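Halanlow opens orders for the Clonell bench kit, a tabletop practice set for robot arms

KAVIDDALE, December - I'm Shiela Dela Peña, I run product at Halanlow, and I get to write this one myself because I've been pestering everybody about it for months!

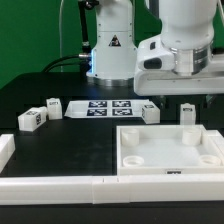 Starting this month you can order the Clonell bench kit, our set of parts for teaching a robot arm to pick things up, turn them over and put them together. If you've ever tried to get an arm going on a new assembly job, you know how much of the first week goes into hunting for parts to practice on (I once used a bar of soap and a stack of coasters, and I'm not proud of it). We wanted something you could open in the morning and be running by lunch.

The kit comes with printed marker sheets, a set of white blocks with markers already on them, and a tray with posts for the assembly exercises. The markers let the software work out where each part is and which way it's facing, so you don't have to park everything in exactly the same spot before every run. You bring your own arm and camera. We've kept the blocks plain on purpose - they're meant to get dropped, scuffed and replaced, and spares are sold one at a time.

We sent early kits to 10 labs and training shops over the summer, and between them they logged 1021 practice runs and sent back a very long list of complaints. Thank you, I mean it. The biggest one was our setup guide, which read like a tax form. Mylene Maglaya on our support team threw it out and wrote a new one, and it now takes about 4 pages to get from opening the box to your first pick.

"People kept calling me with the same question about lining up the marker sheet, so that's page one now," Mylene told me when I asked her for something to put in here. "If you get stuck after that, call me anyway."

There's software too. It's called Ignacio, it's included with every kit, and it handles the marker reading and keeps a record of each run so you can go back and look at the ones that went sideways. It doesn't plan the arm's motion for you, and I'd rather say so now than have you find out after the box shows up.

The Clonell bench kit is $154, with a discount for schools that order several together. Orders go through the Halanlow web shop or our Kaviddale office, and shipping starts before the end of December. Reviewers and reporters who'd like to borrow a kit can write to me through the press page - I answer those myself, usually with too many exclamation points.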